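Berkora Member Governance Module
Set-up Guide, August 2015
Section 3: Circles, Roles and Consent Rounds

3.1 Before you start

This section applies to organizations that run on member votes, worker votes or a mix of both. You need administrator rights and a current copy of your bylaws. If your organization keeps its member list in Juron, finish the import in Section 2 first. Circles cannot be created while an import is pending.

Each installation holds up to 200 active members. Inactive members do not count toward the limit but stay in the archive.

3.2 Creating the top circle

1. Open Structure and select New Circle.
2. Enter the circle name as it appears in your bylaws. The name prints on all minutes.
3. Under Type, select General.
4. Enter the domain. The domain is the list of decisions this circle may make without asking another circle.
5. Select Save as Draft.

Note: A draft circle is visible to administrators only. It sends no notices and cannot hold a round.

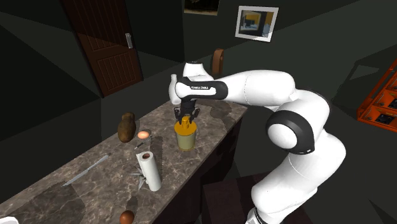
6. Add members by name or by member number.
7. Assign a facilitator and a secretary. One person may not hold both roles in the same circle.
8. Select Activate.

CAUTION: Activation locks the circle name. To change it later you must close the circle and open a new one. Closed circles keep their records, but open proposals are withdrawn.

3.3 Adding working circles

Repeat the steps in 3.2 for each working circle, with Type set to Working. Then connect each one to its parent:

1. Open the working circle and select Links.
2. Choose the parent circle.
3. Assign the lead link. This person is appointed by the parent circle.
4. Assign the representative link. This person is elected by the working circle.
5. Select Confirm. Both circles receive a notice.

A circle may have no more than 12 direct child circles. If you need more, add a layer.

Note: Terms for both links run from March to March by default. Change the default under Settings, Terms, before the first election is recorded.

3.4 Writing a domain

A domain entry has three fields: Subject, Limit and Reports To. Subject names the thing decided on. Limit sets the point at which the decision passes to the parent circle, either as a dollar amount or as a plain condition. Reports To is filled in from the link and cannot be edited.

Keep one subject per entry. Entries that combine subjects ("hiring and purchasing") are accepted by the software but cannot be split later, and they produce unclear results in the audit report.

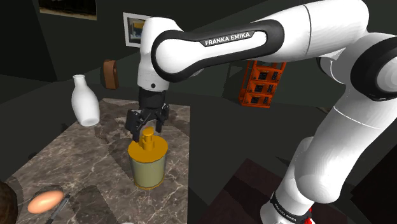
The Subject field accepts up to 92 characters. Use the name of the item or activity, followed by its place if the organization has more than one. Equipment and shared space are entered separately, even when they are used together. Supplies do not need an entry unless a spending limit applies to them.

3.5 Running a consent round

1. Open the circle and select New Proposal.
2. Paste or type the proposal text. Attachments are not part of the text and are not consented to.
3. Select Open Round. Members may respond Consent, Objection or Stand Aside.
4. If an objection is entered, the round pauses. The facilitator may amend the text or withdraw the proposal.
5. When all present members have responded and no objection stands, select Record.

CAUTION: Amending the text clears all earlier responses, including Stand Aside.

Customers who moved from Amini should note that its majority vote option has no equal in a consent round. Use a ballot (Section 4).

3.6 Exporting records

Minutes export as plain text or PDF. For the Kindutness reporting format, select Export, Other, and enter your organization code. Drafts are left out of every export.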